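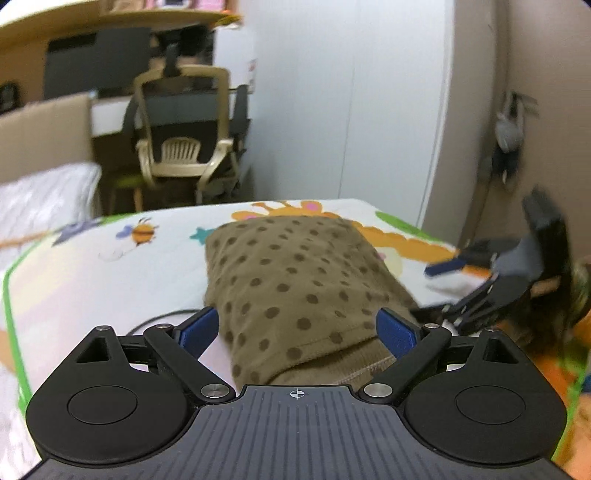 One parent in the Orkwood group remarked that small things left on a child's bed were "always the last to go anywhere", and that the bed itself got made long before they were dealt with. Several others said much the same when asked in January.

Home organisation | Household Studies
Feb 22, 2026, Roman Brukar

4.2 Soft items on the bed

We recorded 86 tidying sessions in children's bedrooms in Orkwood and Hundstead. In 28 of them a pouch or small bag had been put down on the bed at some point. Figure 2 shows a brown pouch with darker polka dots on a white sheet printed with cartoon designs, among them an orange giraffe and a bee.

Pouches were treated differently from books and clothes, which usually had a known shelf or drawer. A pouch was often moved to the pillow end, then to a desk or chair, before it was put away. In six sessions it went back on the bed once the sheet had been straightened. Patterned bedding may slow the search for small items, though our sessions were too few to test this.

Figure 2. Spotted fabric pouch on a child's printed sheet.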